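Mon 21 September

Gripper day, finally! I have been promising myself this for weeks and something always got in the way (last week it was the firmware, the week before it was my own tooth). I got in early, made the bad coffee, and had the controller booted before Aigars had his coat off.

So the question, for future me who will have forgotten all of this: do we stay with the Revent grippers or spend the money on the Saltell ones? Tõnu wants an answer by the end of the month. He'd like it to be Revent, I think, since we already own them, and he keeps forwarding me the Saltell quote with nothing in the email except the quote. 1269 for a pair. Yes, Tõnu, I can read.

I'm sick of testing on foam blocks. Everything can pick up a foam block. My toaster tongs can pick up a foam block. Back in May we ran 943 block picks and all I learned was that I hate foam blocks, so this time I wanted furniture, meaning a plastic chair on its back with the legs in the air, and parts lying around that are round and slippery and awkward to get hold of. Black plastic sheet over the table, both arms on it. Aigars grumbled about the sheet because it's shiny and he's the one who has to make the cameras behave, and he has a point, but I like it. If the depth works on that stuff it'll work in a real shop.
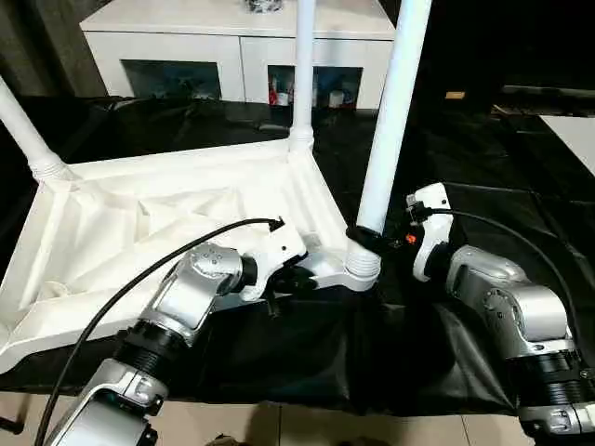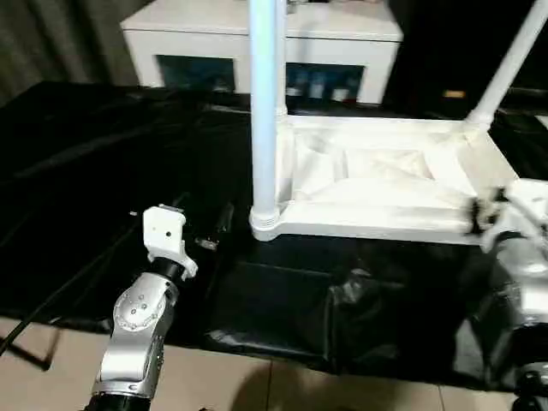
Wrist camera for this last one: 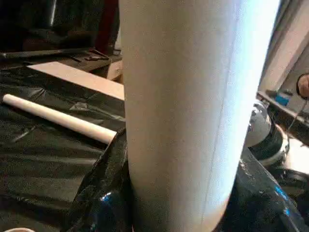

Anyway, the thing I care about most is the edge hold. Grabbing a leg is easy, it's a tube, you close until the current goes up and you're done. Grabbing the molded edge next to where the leg goes in is nasty. It's thin, it curves, and there are ribs underneath that push one fingertip sideways while the other one thinks everything is fine. With the old force setting the left arm let go on me over and over. I dropped it to 76 and slowed the closing way down, and after that it held long enough for me to tug on the chair from the other side. I was so pleased I tugged again and pulled the whole sheet toward me. Aigars caught the screwdriver tray. Sorry, Aigars!

The cables bug me more than the fingers do at this point. Every time the wrist rolls past a certain angle the gripper cable pulls tight, and then I get a twitch in the readings that looks exactly like contact. I spent most of the time before lunch chasing a contact that was a cable. I'm going to reroute it with more slack at the elbow and see if the twitch goes away. If it does I have to throw out the morning's force logs, all 295 of them, and I'm already annoyed in advance.

Cameras. The head view is great for getting the arm near the part and pretty useless for the last bit, because the gripper gets in its own way. The wrist view is the opposite, everything is huge and you lose track of where you are in the world. Aigars wants to fuse them and keeps drawing boxes and arrows on the whiteboard. I said let's just switch from one to the other at a fixed distance and see how bad it is. We had a fairly long argument about that, over sandwiches, and I think I won, or else he got tired. We'll try mine first on Wednesday.

The Petrauskas controller behaved better than I expected, by the way. I had it pegged as the weak link and it never once dropped the right arm. The Cetach board is still in its box under my desk and I feel guilty every time I kick it. I do want to run them side by side, same moves and same part, but that means rewiring the e-stop loop and I wasn't in the mood.

Where I am tonight on Revent versus Saltell: leaning Revent, with softer pads. The fingers close where I tell them to and the bad holds look like setup problems to me, mine included. But I haven't had the Saltell demo pair on the arm yet, so that's half a comparison and I shouldn't write it up as a whole one. Tõnu, if you're reading my diary, stop, and also please sign the demo loan form, it's been sitting in your tray forever.

To do: cable slack, new pads, find out why the left arm homes a hair off after a restart (it did it again, third time I've noticed). Ask Aigars for his exposure settings and write them down somewhere that isn't my hand. Also buy decent coffee.

My back hurts from leaning over that table. Going to bed.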